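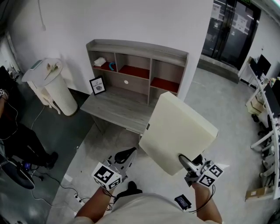
Skornance Youth Services
Program Coordinator, After-School and Outdoor Education
Location: Lolgate
Position type: Full time, school-year schedule with summer hours
Posted: 2025-05-30

Skornance Youth Services is a nonprofit organization offering after-school care, school-break camps, and outdoor education to children and teens in Lolgate and the surrounding school districts. During the past program year, 929 young people took part in at least one of our programs, and 421 of them attended an after-school group every week that school was in session. Families pay on a sliding scale. No child is turned away for inability to pay.

The organization seeks a Program Coordinator to oversee the after-school groups that meet at Tehrani Hall and to plan the outdoor education days held at the Rurnex day camp. The coordinator reports to the Director of Programs and supervises seven part-time group leaders. The successful candidate will begin work in September, one week before the first day of school.

Background of the Position

After-school groups at Tehrani Hall serve children in kindergarten through eighth grade. Each group meets for two and a half hours after dismissal. Time is divided among a snack, homework, free play, and a club activity chosen by the children at the start of each nine-week session. Recent clubs have included cooking, map and compass, chess, gardening, and a student newsletter.

Rurnex is a wooded property with a lodge, a pond, and three marked trails. Groups travel there by bus six times during the school year. The coordinator sets the schedule for these days, arranges transportation with the school district, and confirms that staff certifications are current before each visit.

Duties

Supervise, schedule, and evaluate part-time group leaders, including two formal observations of each leader per session.
Prepare weekly activity plans and share them with families by the Friday-equivalent deadline stated in the staff handbook.
Maintain attendance records, emergency contacts, and medication logs in keeping with state child care licensing rules.
Serve as the first point of contact for parents and guardians in matters of enrollment, pickup, and behavior.
Lead at least one club per session.
Plan and attend all outdoor education days at Rurnex.
Order snacks and program supplies within the approved budget.
Attend staff meetings every other week and the annual family night in the spring.
Complete other duties assigned by the Director of Programs.

Required Qualifications

An associate degree or higher in education, recreation, social work, child development, or a related field, or an equal amount of work experience.
At least 600 hours of paid or unpaid experience working directly with school-age children in a group setting.
Current certification in first aid and CPR, or the ability to obtain it before the start date.
A valid driver's license and an acceptable driving record.
Ability to pass a criminal background check and child abuse registry check.
Ability to walk two miles on uneven ground and lift 40 pounds.

Preferred Qualifications

Experience supervising other adults. Training in positive behavior support. Ability to speak with families in a language other than English. Familiarity with outdoor programs for children with physical or developmental disabilities. 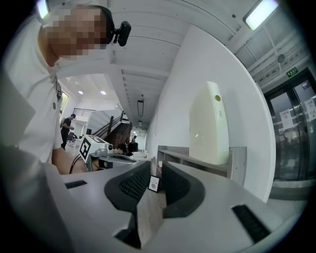
One former group leader, asked what an applicant ought to know before accepting the position, answered that the hour after dismissal is the hardest part of the day and that a coordinator should expect to spend it on the floor with the children, leaving the paperwork until after snack. The same leader added that the families notice very quickly whether a coordinator has learned their children's names.

Hours and Compensation

The position is budgeted at 37.5 hours per week during the school year. Regular hours are 10:30 a.m. to 6:30 p.m., with a half-hour unpaid meal break. On outdoor education days the coordinator reports at 7:30 a.m. and is released when the buses return. Summer hours are set each April in consultation with the Director of Programs.

The position is salaried and paid twice a month. The salary range is provided to every applicant invited to a first interview and may also be requested from the main office at any time. Benefits include medical and dental insurance, 12 paid holidays, paid sick leave, a retirement plan with an employer contribution after one year of service, and reduced program fees for the employee's own children.

Training

All new coordinators complete a paid orientation covering licensing rules, child safety, mandated reporting, and the use of the enrollment system. A returning coordinator from another location is assigned as a mentor through the end of December. Skornance Youth Services also pays for the renewal of required certifications.

How to Apply

Applicants should submit the following to the main office, by mail or through the online application form:

A cover letter of no more than two pages
A current resume
Contact information for three references, at least one of whom has supervised the applicant's work with children
Copies of any certifications listed above

Please write "Tehrani Hall Coordinator" on the cover letter. Applications are reviewed in the order received, and the position remains open until filled. First interviews are held by telephone. Finalists are invited to Lolgate for a second interview and asked to lead a 20-minute activity with a small group of children, under staff supervision.

Persons who need an accommodation at any stage of the application process should contact the main office, extension 264.

Skornance Youth Services is an equal opportunity employer. Employment decisions are made without regard to race, color, religion, sex, national origin, age, disability, veteran status, or any other status protected by law. An offer of employment is conditional on completion of all required background checks.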